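Huttunen's bog-and-ledger strategy game Porkmont gets its first expansion in September

Polham adds a second village, a rival council and 14 new ways to lose a drainage dispute

8 April 2020 - Esberg Games announced today that Polham, the first full expansion for the village management game Porkmont, will be released for PC in September. It will cost $20 and requires the base game, a calm temper and a working knowledge of culverts. Two of the three can be picked up along the way.

Porkmont put players in charge of a small, damp municipality with one road, one pig market and a mayor who had already spent next year's budget. Players who stuck with it found a deep simulation of water, gossip and property tax. Players who didn't stick with it wrote to us, and we have kept the letters.

Polham moves the action across the river. The neighboring village of the same name has been visible on the Porkmont map from the start, a smudge of rooftops that could be taxed in no way whatsoever. In the expansion it becomes a playable settlement with its own council, its own flood plain and a long memory of everything the player did upstream. Anyone who solved their spring flooding by digging a ditch to the east will want to think about where that ditch went.
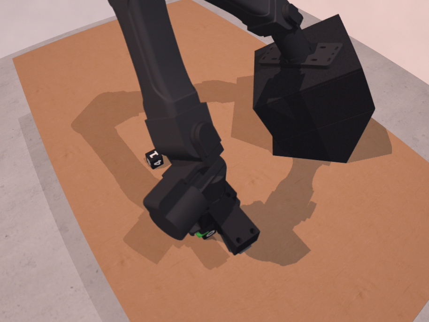
Old saves carry over. When an existing Porkmont save is loaded into Polham, the game reads its drainage history and sets the new village's opening mood to match, on a scale that starts at Frosty and goes down. A fresh campaign starts both villages on polite terms, a condition that testers have so far kept up for one in-game winter.

"We wanted a sequel to feel like a consequence," said Krisztina Veres, creative director at Esberg. "In the first game you could push your problems off the edge of the map. Now there are people living on the edge of the map, and they've hired a lawyer."

The lawyer is a new character class. So are the surveyor, the ferry operator and the uncle, who has no stated job and attends every meeting. Each can be hired, bribed or married into the family, with results that vary by season. The expansion also brings 250 new council motions, among them the Lantern Question, the Second Lantern Question and a motion to stop discussing lanterns.

Combat has not been added. The studio is aware that people asked. There is now a shoving system, limited to market days, and the team considers the matter closed. 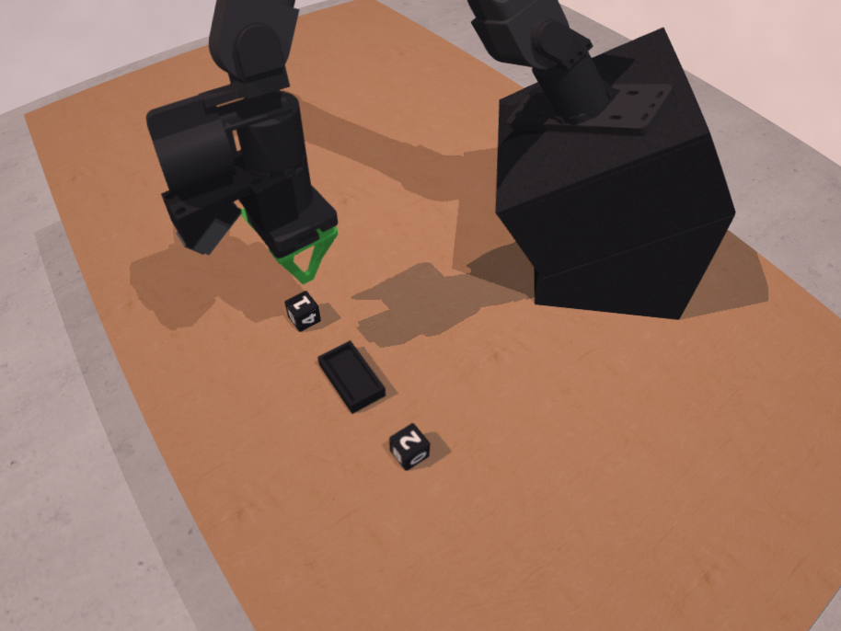

Can Polham be played without finishing the Porkmont campaign?
The new village opens from the main menu as soon as the expansion is installed, so the original campaign can be left in whatever state it's in.

Technical changes arrive alongside the new content. Huttunen, the in-house engine that has run Porkmont since launch, has been reworked to track water moving across both villages at once. The old version stopped calculating at the riverbank, where water was assumed to be somebody else's business. The new version follows it all the way down, into cellars if need be. The work also fixes a long-standing bug in which pigs could be elected. Players who prefer the previous behavior will find a toggle under Legacy Options.

The interface has been redrawn too. The ledger now fits on one screen at normal text sizes, and the map can be rotated without the church facing the wrong way. Porkmont owners will get both changes in a free update on the same day as the expansion, whether or not they buy Polham. A closed beta for 505 players runs over the summer - places go to people who sign up through the mailing list, and beta saves will be wiped before release, grudges included.
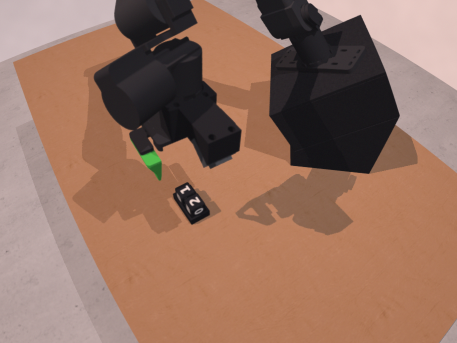 Will there be a multiplayer mode?
Two players can share a campaign online, one running each village, and either of them can hand their side to the computer at any point.

The two-player mode has been in testing inside the studio all winter. It uses the same rules as the single-player game, with the addition of a letter-writing screen for formal complaints. Letters take three in-game days to arrive and can't be recalled. Two designers who shared the longest test campaign have since asked to sit at different ends of the office, and the request was granted after a short vote.

Polham will be available as a download only. The soundtrack, recorded on accordion and a borrowed pump organ, will be sold separately at launch. Review copies and interviews can be requested through the Esberg press desk, open on weekdays except during lunch, when it is very much closed.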